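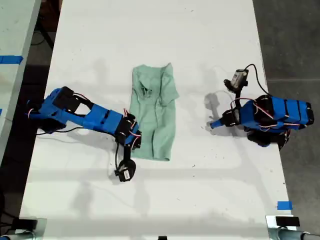

Branwen Price
Demonstrations lead, Weltia open days

Section 3. Setting up the folding table for visitors

Last changed 07/04/2022. Replaces the sheet pinned up at Clostness. Read it through once before you touch anything, then work down it with Myfanwy or me in the room.

Before doors open

1. Wipe the tabletop. Lint and crumbs show up badly on white and visitors do point at them.
2. Check both table clamps. Hand tight, then a quarter turn. Do not lean on the table to test it.
3. Walk the cables. Nothing stretched, nothing looped where a joint can catch it. Look at the thin wires along the arms as well - they work loose at the servo end first.
4. Power on left arm, wait for it to settle, then right arm. Never both together.
5. Run the Ruddock homing routine. Takes 30 seconds. Hands off the table untill it finishes.

CAUTION: the arms move without warning during homing. Keep visitors behind the floor line. Small children with an adult, no exceptions.

Laying out the shirt

6. One T-shirt, plain, no print. Lay it lengthwise down the middle of the table, collar at the far end, hem towards you.
7. Doesn't need to be neat. Some creasing at the neck is fine. People like it better when it's not perfect.
8. Step back, say "clear" out loud, press start on the Esitz panel.

Note: up to 8 folds per shirt, then swap it. After that the cloth goes limp and the grippers keep missing the sleeve. Spares in the crate under the sign-in desk.

If the demo stalls

9. Press pause. Not stop - stop loses the position and you are back to step 4.
10. Move the shirt out of the way by hand, only once the panel shows HOLD.
11. Look at the fingertips. Fluff on the pads is the usual trouble. Check the blue part of each finger too, in case it has slipped.
12. Brush the pads off, pick up any bits off the table, put the shirt back, resume.

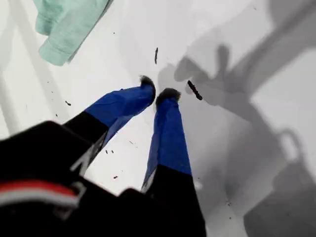

Fig. 3.2 - Gripper fingertips and dark bits on the tabletop. Shirt at upper left.

CAUTION: do not pick fluff off with the arm live. HOLD is not off. For anything more than a quick brush, power down that arm at the wall.

Talking to visitors

13. Keep it short, 3 minutes a group. Say what the arms are trying to do, run one fold, take questions while it resets.
14. No promises about when it will do jumpers. We get asked every time.
15. Visitors may hold the spare gripper from the display tray. They may not hold the ones on the arms.

Note: in September we had 200 through in one afternoon and the queue blocked the fire door. Myfanwy Dafis now looks after the queue, so if she says stop letting people in, stop.

Closing down

16. Arms to rest position from the panel. Dont push them there.
17. Right arm off, then left. Wait for the panel light to go out.
18. Shirts in the wash bag, brush back on its hook, log sheet filled in and signed. Stalls go on the log even if you fixed them yourself.

Spare fuses and servo leads: see Section 4.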